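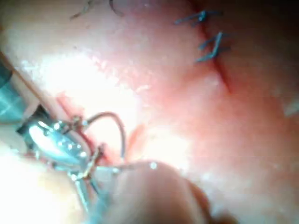 Notebooks > Suturing cell > Left arm > Faults

24/10/2022

Jaw slip and uncommanded close, left needle driver. Run 64 on the Hiramora bench.

Stopped the run on the pedal at stitch three. Two stitches tied and left in place. Third was in hand: needle driver on the left, thread looped round ahead of the jaws, regrasp requested by the planner. The jaws were told to open to 13 degrees, reported that they had done so, and then closed again with no close command in the log. Thread got drawn into the linkage behind the jaws. The arm then started the pull-through as if it had a clean grip, and tension climbed until I hit the pedal. The tension limit did not trip. That is the part I am treating as a safety matter and it has gone in the fault book under that heading, separate from the jaw fault.

State when stopped: brakes on, both arms held, jaws shut on thread. Backed the wrist off by hand after cutting the thread either side of the instrument. Drive unit left powered so as not to lose the buffer. Buffer saved to the Ilier share, folder named by run number, read only.

Log, left arm, times in ms from the regrasp request:

0 regrasp requested
13 open command accepted
64 jaw encoder at open position, "open" flag set
300 motor current on jaw axis rises, no command present
428 jaw encoder at closed position, "open" flag still set

The flag is set once on reaching the open position and is only cleared by a new command. It is not a live reading. Everything downstream uses the flag. So the planner believed the jaws were open, then issued its own close, which finished at once as there was nowhere to go, and moved on to the pull. I had assumed for months that the flag was live and so does the bench guide. Guide needs changing whatever else comes out of this.

Current rise at 300 with no command. Possible causes, in the order I would bet on them:

a) Cable creep. The closing cable on this instrument is near the end of its life and was retensioned in July. If the opening cable has gone slack, the jaw servo sees position error at the motor side and drives to correct it. Closing would be the wrong direction for that, unless the coupling term for wrist pitch has the wrong sign. See (b).

b) Coupling compensation. When the wrist pitches, the jaw cables change length and the controller feeds in a correction. Wrist was pitching during the regrasp. Grusach drive firmware was updated before this series and the coupling table was reloaded by hand. A sign error here would give a close that scales with pitch, and would not show on the bench check, which is done with the wrist straight.

c) Encoder noise. Unlikely. Trace is smooth.

Test for (b), done straight after: fresh instrument, no needle, no thread, no pad. Jaws commanded open, wrist pitched slowly up and back. Jaws crept shut on the way up and opened on the way back. Repeated with the old instrument, same behaviour, slightly more of it. So the cable is not the main cause, though it may be adding to the error. Reloaded the previous coupling table and repeated with both instruments. Jaws stayed put. Compared the two tables: the pitch to jaw term has opposite signs. Rest of the table is identical.

Fault one is therefore explained as far as I am concerned. Wrong table loaded, my own entry in the change sheet says "loaded, checked", and the check was the straight wrist one. Check procedure to include full pitch and roll with jaws open, and a reading against the encoder, before anything sharp is fitted.

Fault two, tension limit. The limit is worked out from the jaw and wrist motor currents, with the jaw contribution taken off when the jaws are reported closed and holding. With thread caught in the linkage, the load did not pass through the jaw tips in the way the estimate expects. My reading of the trace is that the estimate stayed under the limit through the whole pull while the raw wrist current was well over what we see in a normal stitch. I have not proved this. Would need a pull on a fixed thread with the load cell in line, once with the thread in the jaws and once hooked over the pins. To do.

Until that is done:

- No automatic pull-through on either arm. Planner set to pause after every regrasp and wait for the pedal.
- Hard cap added on raw wrist current, outside the estimate, on the Barua safety board. Tripped it on purpose by loading the wrist by hand. It stops the arm and holds.
- Open flag masked. Planner now reads the encoder directly and asks again just before the pull.

Side note on the vision, as it bears on the stop. Thread tracker dropped out shortly before the regrasp and came back on the wrong bit of thread. Strong glare patch from the light on the wet surface, and the tracker was happy with a bright speck in it. It did not cause the jaw fault but it would have hidden the snag from any visual check. Confidence stayed high throughout, so the threshold is no use in this condition. Have turned the light down and will re-record the exposure set. Polarising filter is worth a try if there is room for it at the wrist.

Old instrument bagged and tagged, not cleaned, thread still in the linkage. Please leave it as it is until the load cell pulls are finished. Current table checksum is written inside the cabinet door. Right arm table not yet compared, arm locked out till it is.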